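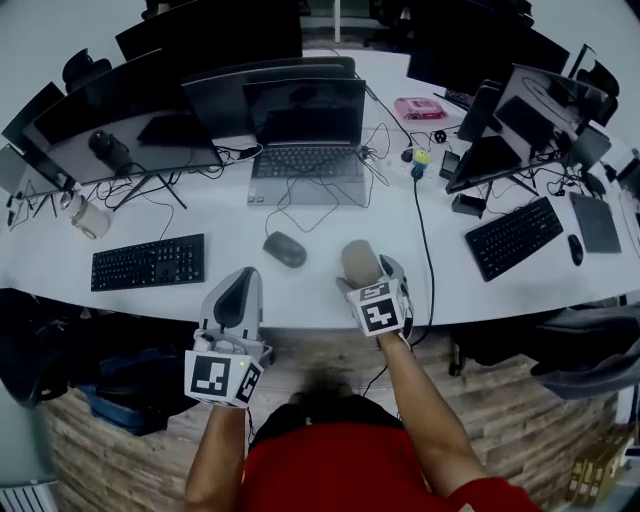 Figure 6.1 A long curved desk with a keyboard, a mouse and an open laptop.

Chapter 6: The Cost of Office Space

In February, Yavuz Toprak rented 80 square meters in Esby for his small translation firm. The rent was 1,238 a month - more than he paid for one of his translators.

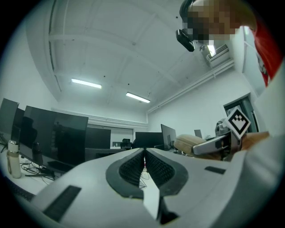
Figure 6.2 Dark cables on the desk surface.

Rent is a fixed cost. It stays the same if the firm has many orders or none. 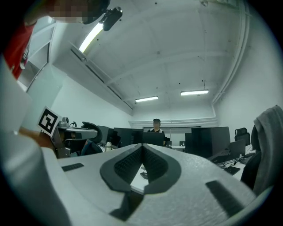
Figure 6.3 Black-and-white marker on a card.

His partner, Hüsnü Özkan, wanted to let one room for 500 a month. In this chapter we calculate how such income changes the break-even point.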